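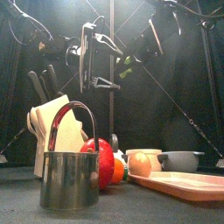 Quiénes somos

La Escuela de Economía Doméstica Prallus imparte formación en organización de cocinas, cuidado del menaje y mantenimiento de la ropa del hogar. El centro depende de la Asociación Prendard, entidad sin ánimo de lucro, y ocupa la planta baja del edificio Gerlach, donde dispone de 3 aulas de prácticas y de un almacén de útiles.

La dirección corresponde a Séverine Chauvin. El equipo docente se renueva parcialmente cada mes de enero, mediante convocatoria interna.

Nuestra enseñanza

El punto de partida de todos los cursos es el objeto de uso corriente. El alumnado aprende a reconocer cada pieza, a decidir el lugar que le conviene y a devolverla a él una vez terminada la tarea. El primer módulo se dedica al cuchillo y a su conservación: el bloque con los mangos hacia arriba, la distancia respecto al borde de la mesa, la limpieza de las ranuras. Siguen los recipientes de acero inoxidable, entre ellos el cubo, que requiere secado inmediato para evitar marcas de cal.

Las mesas de prácticas son de color gris oscuro, tono que permite distinguir con facilidad las piezas claras. Sobre ellas se trabaja con conjuntos mezclados, tal como se encuentran en una vivienda antes de ordenarla.

El módulo de superficies compartidas trata la convivencia de la plancha y el menaje en un mismo espacio, situación habitual en los pisos pequeños. Se exige que la tabla de cortar quede despejada, que los cuencos se agrupen y que los objetos ajenos a la cocina se retiren de la vajilla antes de guardarla. 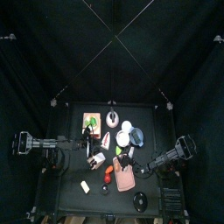
Página 7

Admisión y matrícula

La admisión se realiza por orden de solicitud. En el último curso se matricularon 447 personas, frente a una demanda de 581, por lo que el centro mantiene una lista de espera única para todas las modalidades. Las personas admitidas reciben el reglamento de aulas y la relación del material que deben aportar: delantal, paño de algodón y calzado cerrado.

El certificado de aprovechamiento requiere la asistencia a la totalidad de las sesiones prácticas y la entrega de una memoria breve sobre la organización de una cocina real.

Fondo de útiles Arnar

El fondo Arnar reúne el menaje destinado a la docencia. Se admiten donaciones de piezas en buen estado, previa consulta con secretaría. No se aceptan aparatos eléctricos sin su cable ni cuchillos sin funda o bloque.

Texto aprobado por la dirección el 19 de agosto de 2023.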